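Hesel: a little list of ice cream words

Hi! I've been collecting what people call their ice cream – flavours, toppings, the lot – and Hesel is where I keep it all. There are 37 flavour names in the main file, one per line, with the spelling left as it was given to me.

Each line has a flavour, a region and a note. Two of the notes are blank and I'd love to fill them (Jelle Michiels, I'm looking at you!). Precious Cabrera sent in the Belgian names and Renato Ambrosio fixed my Italian plurals, which were dreadful.
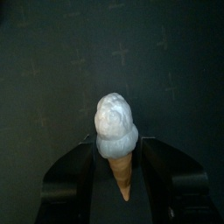 2 min read

Please don't merge "cone" and "cornet". I know they look like the same thing, but my gran would never have said cone, and I want both kept – same goes for "wafer". New words are welcome any time, just add them at the bottom of the file and I'll sort them in June.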